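Trandemel Planner

Motion planning and task scripting for single-arm cells, with a simulator included

Trandemel Planner is a software package for people who program robot arms to pick things up and put them down again in ordinary rooms. It takes a description of the arm, a description of the space and a list of steps, and produces joint trajectories that the arm controller can run. The same project file drives the simulator and the real arm.

Release 28 is the current version. It adds the kitchen scene pack, a new grasp editor and faster collision checking around counters and cabinets.
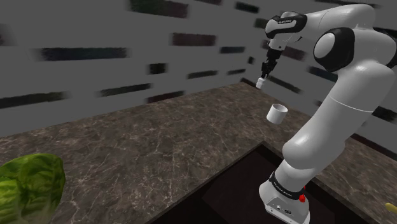 Selim Soylu
Product Engineer, Planning and Simulation

What the planner does

Most of our users come to the planner with an arm that already works and a task that mostly works. The arm reaches the part, closes on it, and then takes an odd path to the next pose or stops short with a joint limit error. The planner deals with the part in between. It searches for a path that keeps every link clear of the scene, including whatever is held in the gripper, and then smooths the path to fit the speed and acceleration limits in the arm file.

Held objects are attached to the tool frame as soon as the grasp step completes. From then on they count as part of the arm for collision checking. A small cylinder held over a cup is a useful test, as the clearance between the two is short and the wrist has to tilt without swinging the piece into the rim. You can set a separate margin for each pair of objects. We suggest a wide margin for walls and a narrow one for the object you are placing into or next to.

Steps are written as a plain list: approach, grasp, lift, move, place, release, retreat. Each step can carry its own speed limit and its own planner settings. If a step fails, the log names the step, the pair of bodies that came too close and the joint values at that point.

The kitchen scene pack

The scene pack contains 76 objects and a set of counters, cabinets and walls that can be moved and resized. Textures are low resolution on purpose in the background pieces, which keeps the renderer quick on a laptop. Objects meant for handling have clean collision shapes with correct rims and openings, so a cup is hollow to the planner as well as to the eye.

The arm can be mounted in a recess in the counter or on a stand beside it. Changing the mount does not change the task script. It does change what the arm can reach, and the reach report will tell you which steps are affected before you run anything. Run the report after every change to the mount – it takes a few seconds and catches most of the trouble.

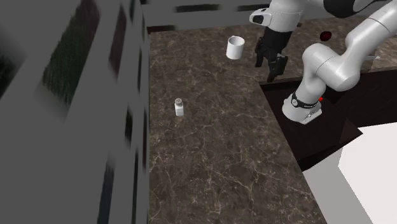
Reach is also where the order of steps starts to matter. An object near the back of the counter may be easy to grasp from above and awkward to grasp from the side, with the elbow close to a wall. The grasp editor lets you rank the approach directions for each object and shows how many arm poses are available for each one. If the first choice has no valid pose, the planner moves down the list and writes a note in the log.

Perception input

The planner does not include a camera driver. It accepts object poses over a network socket from any source that can send a name, a position and an orientation. In simulation the poses come straight from the scene, and you can add noise to them to see how the task holds up. Poses that arrive after a grasp has started are ignored until the release step.

At Wuralstead, our test site, the same pick and place script is run overnight with noise turned on. Release 28 completed 78 of the tasks in the regression set with no change to the default settings. The ones that failed are listed in the release notes with their log files.

Requirements

Linux, 64-bit
16 GB of memory
A graphics card is needed for rendering only; planning runs on the processor
Six- or seven-joint arm with a standard robot description file
Parallel-jaw gripper (suction tools are supported in the simulator but not yet in the grasp editor)

Licensing and support

A license covers one workstation and one arm. The simulator can be installed on any number of extra machines at no charge. Updates are included for 23 months from the date of purchase, and the software keeps running after that.

Orders outside North America go through Aydoğan, and training is handled by Cekcombe. Support requests should include the project file and the full log – a screenshot of the error is usually not enough. The support desk is closed on Saturday.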